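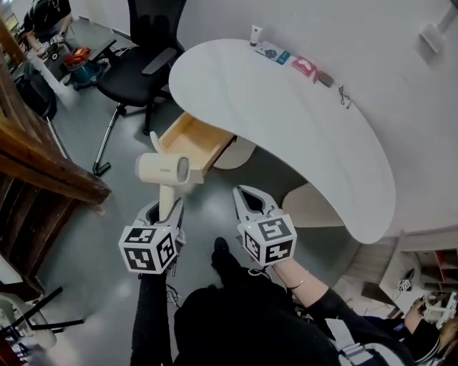 Cream hair dryer, white desk.

# Cleaning the filter on a hair dryer

Quick one, updated October 2022. If your dryer smells of burning dust or cuts out halfway through a fringe, do this before you buy another. Takes ten minutes plus drying time.

**You need**

- old toothbrush, dry
- tweezers
- bowl of warm water, drop of washing up liquid
- a towel

## Steps

1. **Unplug it.** Let it cool right down. Not just switched off at the wall – plug out.
2. Find the intake. Usually the round vented bit at the back, on some newer ones it's at the bottom of the handle.
3. Take the cover off. Most twist anticlockwise, some pull straight. Mine's a Jitaru and it needs a proper tug. If there are screws, leave it on and clean from the outside.
4. Tweezers for the long hairs and the big felt of fluff. Pull slowly or it breaks up and drops inside.
5. Brush the rest. Hold the dryer with the intake facing down so the bits fall out and not in.
6. Wash the cover in the bowl, rinse, leave on the towel. Overnight if you can. **Never** wet the dryer itself.
7. Cover back on, once its completely dry. Plug in, cool setting, lowest speed, pointed away from you for a minute. A bit of dust will come out.

## Still cutting out?

Probably the thermal cut-out doing its job. Leave it 30 minutes and try again on low. If it trips with a clean filter, bin it (small electricals at the tip, not the kitchen bin). Same if you see sparks or the flex is warm near the handle. Don't tape it.

## How often

Every month if it's used daily. I do the Jitaru and the little Cukent travel one together, 2 birds etc. The Cukent has a foam disc behind the cover – easy to lose, dont rinse it down the sink like I did in July.

Spare covers: check the model number on the handle or the rating label first, they look the same and they aren't.

Curling tongs are a different job, will do a seperate page.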